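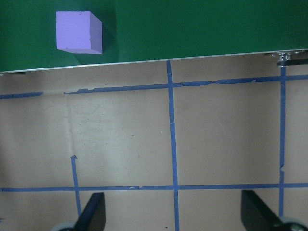
Stuvard Bulb Planter, Long Handle
Item 487
In stock, ships in 2 days

For daffs, tulips, hyacinths, alliums. Also fine for plugs and small perennials. Stand-up height, so no kneeling in wet grass.

What you get
Planter, foot bar fitted
Spare grip
Depth sticker sheet (put it on yourself, we don't pre-apply)

How it works
Step on bar, twist a quarter turn, lift. Plug of soil stays in the barrel. Drop bulb in hole, pointy end up. Squeeze the lever and the plug drops back on top. Firm with your heel. Next one.

Depth marks go down to 6 inches. Enough for most tulips. Big alliums want a bit more, so loosen the bottom of the hole with a trowel first.

Soil
Loam, good. Sandy, ok if damp, dry sand falls right out of the barrel. Heavy clay, wait for a day after rain and wipe the barrel as you go. Stony ground, no. Get the Namwood narrow spade instead, this will just bounce and bend the rim. Rim damage from rocks is not covered, please don't send those back.

Which one do I want, Stuvard or Sterura?
Stuvard is the heavier one. Foot bar both sides, lever release. Sterura is the short hand model, same barrel width, for pots and raised beds. Planting a lawn or a long border, get this one. A dozen crocus by the steps, get the Sterura and save some money. Crocus don't need to go this deep anyway.

From Ynyr Gwynne, who does our trial beds:
"Put in 1,000 daffodils with one last fall, same planter start to finish. Spring wants a drop of oil every so often or the lever gets stiff. I'd wear boots with a proper sole, the bar is narrow and you feel it by lunch. Twist before you pull. People just yank it and then wonder why the hole caves in."

Care
Knock soil off after use. Rinse, dry, oil the spring. Hang it up, don't leave it standing in the shed on it's rim. Rust spots come off with wire wool.

Parts
Springs and grips in stock all year. Barrels are made to order by Vrettos and we only get them in January, so order ahead if yours is worn. Barrel swap takes two bolts and a wrench. Old style barrels (round bolt heads) do not fit the new handle. Check before you order.

Questions we get

Can I lift bulbs with it?
Not really. You'll slice them. Use a fork, go in wide, wait til the leaves have died back.

Left handed?
Yes, lever can be moved over. Undo the one screw, flip it, do it back up.

Does it work in turf?
Yes, better than anything else we sell for that. Mow short first.

Returns
Unused, 30 days, you pay postage. Used but faulty, send us a photo of the fault before you mail anything and we will sort out a replacment part. Most of the time it is the spring.

Page updated May 21, 2018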